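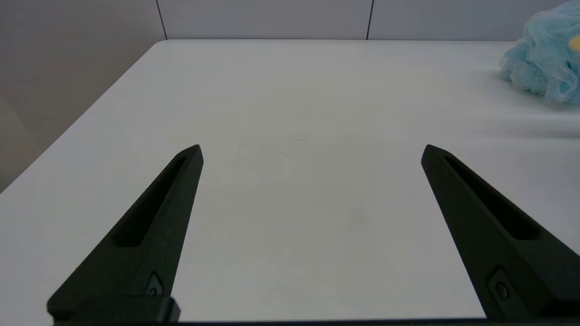

白い天板の上で開いた黒いグリッパーの指
Goker、ヒッチ式カーゴキャリアの固定機構を変更 ルーフボックス用クランプも順次切り替え

車載用キャリアを手がけるGokerは、ヒッチレシーバー装着型カーゴキャリア「Fliststead」の固定機構を改めた新仕様を発表した。出荷開始は1月。従来のボルト貫通式に代えて、角筒内部でくさびを広げるエキスパンド式を採用し、レシーバーとの隙間に起因するがたつきを抑える。荷台部の外形寸法と積載面の高さは従来仕様から変わらない。

新機構では、シャンク先端に斜めに分割したスチールブロックを内蔵し、後端のノブを回すとブロックが対角方向にずれて角筒の内壁に当たる。締め付けには付属の六角レンチも使用できる。規定トルクは40N・mで、到達するとノブ内のクラッチが空転する。抜け止めピンは引き続き付属し、同社は「くさびの締結は振動対策であり、脱落防止はピンが担う」として、ピンを省いた状態での走行を禁じている。

最大積載量は55kg。シャンクの単体質量は従来品より増えたが、荷台フレームの横桟を角パイプから開断面のチャンネル材に変更したことで、製品全体の質量は17kgに収めた。表面処理は電着塗装の上に粉体塗装を重ねる二層構成とし、ノブの軸部とくさびの摺動面のみ亜鉛ニッケル合金めっきとしている。摺動面には出荷時にグリスが塗布されており、取扱説明書では一シーズンごとの拭き取りと再塗布を指示している。

開発を担当したIkechukwu Shehu氏によると、従来仕様に対する問い合わせで最も多かったのは、空荷で段差を越えた際の打音だった。レシーバー側の内寸には車種や製造時期による差があり、シャンクの外寸を詰めるだけでは挿入できない車両が出る。試作段階では樹脂製のシムを挟む方式も検討したが、低温時の割れと着脱時のめくれが解消できず見送った。くさびの傾斜角は三種類を試し、緩める際に固着しにくい最も浅くないもの、すなわち中間の角度を選んだという。

耐久評価は加振台で行った。最大積載量に相当するおもりを荷台に固定し、上下方向と前後方向の加振を交互に与えて、締結トルクの残存率と溶接部の状態を確認した。加えて、ノブの締め付けと解放を1,000回繰り返す試験を実施し、クラッチの作動トルクが規定範囲内にあることを確かめている。塩水噴霧後の解放試験では、グリスを除去した条件で解放に要する力が増えたため、めっきの範囲を当初案から軸部まで広げた。

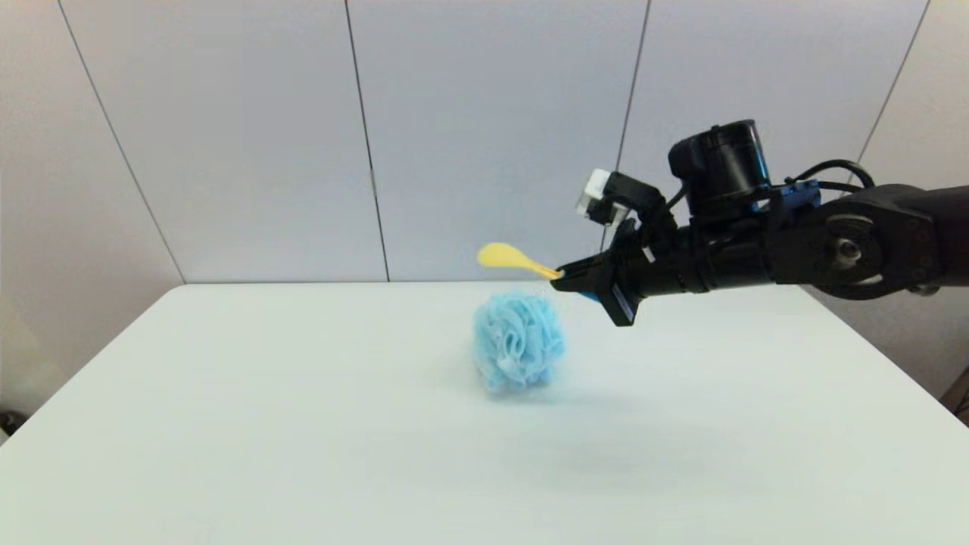
最終更新:1月 17:40
新仕様に合わせ、ルーフボックス「Shetty」シリーズの取り付けクランプも見直す。現行のU字ボルト式は順次廃止し、片手で開閉できるレバー式「Fasteck」に統一する。対応するクロスバーはエアロ形状とスクエア形状の二種で、Tスロットへの取り付けには別売のアダプターが必要になる。レバーは施錠時に収納部へ倒れ込む構造で、締め付けが不足している場合はレバーが最後まで倒れず、ボックスの鍵が回らない。

クランプの左右間隔は無段階で調整できるが、前後の取り付け位置はボックス底面のレール範囲に限られる。ルーフ長の短い車両では、バックドアを開いたときにボックス後端と干渉するおそれがある。同社は車種別の適合表を更新し、干渉の有無を従来の二段階表示から、前寄せ装着の場合を分けた三段階表示に変更した。

現行のShettyを使用しているユーザー向けには、クランプ四個とレール用スペーサーをまとめた交換キットを用意する。底面への追加の穴あけは不要。ただし初期型はレールの断面形状が異なるため、キットの対象外となる。初期型かどうかは、ボックス内側の後部に貼られた銘板の型式末尾で判別できる。末尾に英字がないものが初期型に当たる。

一方、Flistesteadの旧仕様に新しいシャンクだけを取り付けることはできない。荷台側の受け部の板厚とボルト間隔が変わったためで、補修部品としての旧型シャンクの供給は継続する。旧型用の消音対策としては、レシーバー開口部に外側から掛ける締め込み金具が引き続き販売される。

販売店での取り扱いについて、営業技術担当のGopinath Poduval氏は、店頭在庫の入れ替えに約40日を見込むと説明した。外箱の寸法は新旧で同じだが、新仕様の箱は側面の型番表示の後に識別記号が付く。併売期間中に注文する場合は、記号の有無を販売店に確認するよう呼びかけている。価格は販売店ごとに設定され、メーカー希望小売価格は公表していない。

装着時の注意点として、同社はナンバープレートおよび灯火類の視認性を挙げた。荷物の高さや幅によっては後方の灯火が隠れる場合があり、別売の灯火バーを荷台後端に取り付けて対応する。灯火バーの配線は車両側のコネクター形状により異なる。バックカメラや後退時の障害物センサーが荷台を検知する車両もあり、機能の停止方法は各車両の取扱説明書に従う必要がある。

新仕様の取扱説明書と適合表は、出荷開始に合わせて同社サイトの製品ページに掲載される。交換キットの受注開始時期は未定。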